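Tridano Hand-Held Gripper Pair - Demonstration Kit
Item 647 | Sold as a pair, left and right

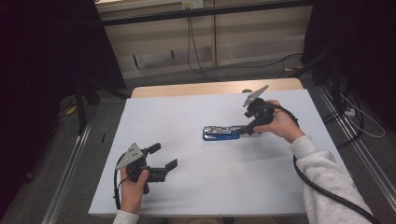
Tridano pair with a desk stapler, right gripper holding one end.

I'm Washington, and I look after the hardware side at Clellance, so I get to write these pages. The Tridano pair is the thing I get the most email about, and most of that email asks the same question: does data recorded by hand really train a policy as well as data from teleoperation? So I'll put our own result right here on the product page instead of making you dig for it!

Last February, Jahangir Haque and I recorded 786 demonstrations of one small desk task: pick up a stapler, turn it, set it down facing the other way. We did it all with the hand-held pair and never touched an arm while recording. Then we trained a policy on the lot and ran it on our two-arm bench (which we call Skerkach, long story) for 60 trials. It finished 2 fewer than the policy we'd trained on teleoperated data the month before. I was hoping for a tie, but I'll take it - the hand-held recording was so much easier on my shoulders.

A few things we learned that may save you some time:

Keep the fingers open on the idle side. When one hand was doing nothing, I had a habit of squeezing it shut, and the policy picked that habit up beautifully. We threw those recordings out and did them over.

Metal tops are slippery. Staplers tend to pivot in the fingers if you grab them too near the end, so we mixed in grasps closer to the middle and the turning got a lot steadier.

Slow down for the release. Jahangir lets go like he's dropping a hot pan (sorry, Jahangir) and the arms copied him faithfully, bounce and all.

What comes in the box
Left and right gripper, black, with handles
Perforated gray mounting plate for each, already fitted
One cable per gripper
Spare finger pads
Hex key

You'll need your own computer and work surface. We like a plain white board on top of the table, but that's taste as much as anything.

Software
Recordings come out through Siqueira, our logging tool, and the download is free with the kit. It writes finger opening and hand pose on the same clock. The write-up of the stapler study, with the training settings and all the failed trials, is in the Downloads tab.

Ordering
Pairs ship fully assembled. If you only need a replacement for one side, write to me and say left or right - the plates are mirrored and I can't swap them for you later.

Page updated 5 July 2019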